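Before You Buy a Robot Arm for the Workshop

Filed under: Bench and Storage, Spending Money Slowly

Every winter we get the same letter in different handwriting. Somebody has a bench, a small side business and a little money put away, and a seller has told them that a pair of arms will do the sorting and fetching. Our advice is to keep the wallet in the drawer until you have read to the end of this page. 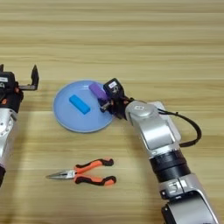
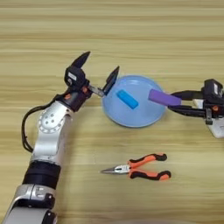 Two arms, one light blue plate, and the pliers on the table in both.

Start with the job and leave the catalog closed. Write down the one task you want off your hands, in a single sentence, with the part named. "Help around the shop" is a wish. "Move the drilled blocks from the tray to the glue rack" is a task. If you can't write the sentence, you aren't ready to shop, and no amount of reading reviews will change that.

Time yourself doing it by hand on an ordinary Saturday, including the fiddling. We did this with a parts-sorting chore we were sure was eating our lives. It took 8 minutes. A divided tray from the hardware store cut that in half, and we have never gone back to the arm brochures for that one.

Get the price of everything, in writing. The Juvmont starter arm was quoted to us at $600, which sounded almost friendly. The gripper was another $219. Then came the clamps, the second power supply, a mounting board and shipping, none of it on the front page. By the time we stopped adding, a single arm came to $1009, and the software was still "free for the trial period." Ask how long the trial period is. Ask what happens to your saved routines when it ends. We asked twice and got a brochure.

If the plan calls for two arms, work it out for two. Sellers like to talk about the second arm as an add-on. It needs its own mount, its own cables and its own patch of bench, and both arms have to reach the same spot without knocking into each other.

Measure the bench with the arm stretched out. The footprint on the spec sheet is the base. Cut a strip of cardboard to the full reach, pin one end where the base would go and swing it. Ours swept over the vise, the pencil jar and a good part of the window sill. Allow for the cables too, which need slack to move and will find anything standing nearby.

Ask to see your part picked up. A demo with the seller's own foam cube tells you how the arm does with the seller's foam cube. Bring a handful of what you really use, the ugly ones included, and ask for twenty tries in a row with no resets. Grinevance let us do this without fuss, and we thought better of them for it, though we didn't buy. Another dealer said the bench was booked. It may well have been.

Look up the spares before you look at colors. Fingers wear, cables get pinched, and a screw will roll under the freezer. Check that you can order each piece on its own. Reuter sells finger pads singly, but the wrist cable only comes as part of a full kit, and we would want that changed before spending anything.

Count your setup evenings as a cost. Whoever is going to teach the thing its moves is you, after supper, with the manual open. Put a number on those evenings, even a low one, and add it to the total. It changed our minds faster than the price did.

Rent first if you can. Anow rents by the month and takes a deposit. Read the damage terms, especially the part about scratches, and take your own photos when you open the box. A month is long enough to find out if you still switch it on in the third week.

Used arms are worth a look, with care. Ask to see every joint move through its full range under power. Walk away from "it worked when I packed it."

Keep your hand tools where they are. Don't sell anything to make room until the new machine has done the job for a full season. We have a shelf of bread makers and label printers in the garage that were all going to save us time, and there is still a gap at the end of it.

Next month: cordless glue guns, and which of the batteries fit the drill you already own.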